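Filed under: Residents' Association > Minutes

Jullbridge Residents' Association
Minutes of the meeting held on Tuesday, December 27, 2022

1. Minutes of the last meeting
Agreed as a true record, with one correction. The grit bin is on the Jovport side of the bridge.

2. Hall roof
Telteck has quoted £628 to replace the slipped tiles and reseal the gutter over the porch. A second quote was asked for but has not come. It was agreed to accept Telteck's price if the work can be done in February. One member voted against and asked for this to be noted.

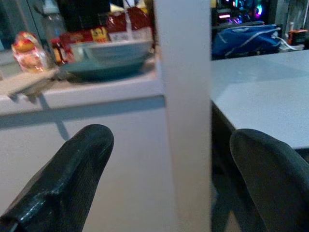

3. Hall kitchen
The fridge seal has gone and hirers have complained about the smell. A new seal will be ordered. Members also discussed what should be left out between bookings. Kitchen items standing on top of a white counter, as on the left here, were thought acceptable by most, but food must go home with the hirer. The hire form will be changed to say so.

4. Parking
Vans are still blocking the lane on market days. The council has been written to twice. A third letter will go in the new year, with 11 signatures.

5. Any other business
The piano needs tuning. Left to the next meeting.

Meeting closed at 9.15.

Recent items
Hall hire charges
Jovport bus changes
Bridge footpath closure
Minutes, previous meeting

We use cookies to remember your settings. Accept | Find out more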